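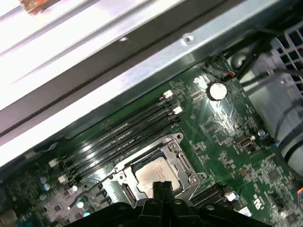
Macarena Retamal asked after the last lecture why we spend two weeks on the repair of old office equipment when the title of the course is History of Work, and whether the exam will ask for part names. It will not. The notes below should make the first part of her question easier.

Lecture 4. Who repaired the machines?

In 1955 the Tromberg company had 382 people in its service department and sold its adding machines with a contract. The customer paid each year, and a man came with a case of tools. He cleaned, oiled and adjusted the machine in the room where it was used, so the clerks knew him and he knew their work. Please read his visit reports in the packet (pages 9 to 14). The handwriting is difficult but the forms are all the same.

Three changes came later, and you should be able to put them in order:

– parts were joined into larger units, so one replaced the unit and did not open it
– the repair moved from the office to a central workshop, in our case Tavbridge
– the price of an hour of work went up faster than the price of a new machine

The circuit board belongs to the first point. A typewriter had more than 1000 parts which a trained person could take out one by one. With a board, the usual question became only: which board?

Be careful with the word "skill". The Tavbridge managers wrote that the new work needed less of it. The workers wrote the opposite in their letters, and they also had a reason to write so – their pay grade depended on it. I do not ask you to choose a side. I ask you to say who is speaking and to whom.

For the next meeting: read the Clerura strike leaflet and the answer of the company. Write one page on what each text calls "repair". Papers are due in April, the exact day is on the door of my office.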